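Cell notebook – two-arm handover, sim side
March, started 9:40

Picked up where the last entry left off. The Gonditen cell model still had the old hand mounting on the right arm, so the wrist bracket was rotated compared with the real one. Swapped in the corrected file from the Drarnunov folder and reloaded. Both arms home cleanly now and the joint limits match the sheet taped inside the cabinet door.

Ran the overnight batch again with the new mounting. 2,868 attempts, 1,553 of them finished without a fault. Of the rest, 117 stopped on a hand-to-hand contact warning and the others were plain timeouts. Before the swap we were getting the contact warning far more often, but I didn't keep the log so I can't put a number on it. Keep the logs from now on.

Timeouts first. The step limit was set to 1,000, left over from the single-arm job. Too short for two arms. Haven't picked a new value yet – want to see how long the slow ones really take.

Friction on the fingertips was also wrong. Somebody had typed the value for the palm into both fields. Fixed, saved as a new Aidoo profile, old one kept with "do not use" in the name.

11:15. Stepped through one attempt by hand with the overhead view up. The left hand comes in low beside the bottle and the right one goes over the top of it, fingers out past the left hand and thumb underneath. Blue and black bins are on the right side of the table, and the right forearm passes over both of them on the way in. 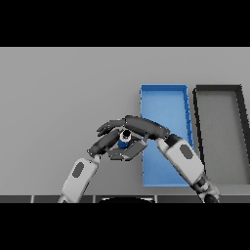 The forearm clearance over the bin walls needs checking next. In the model the walls are at the height from the drawing, but the bins on the Bonton bench were changed and I think the new ones are taller. Measure them before anything goes to the real arms.

Also to do:
new step limit
collision shape for the thumb, current one is a plain box
re-zero left wrist after the cable swap

Left the batch stopped. Don't restart it until the bin heights are in.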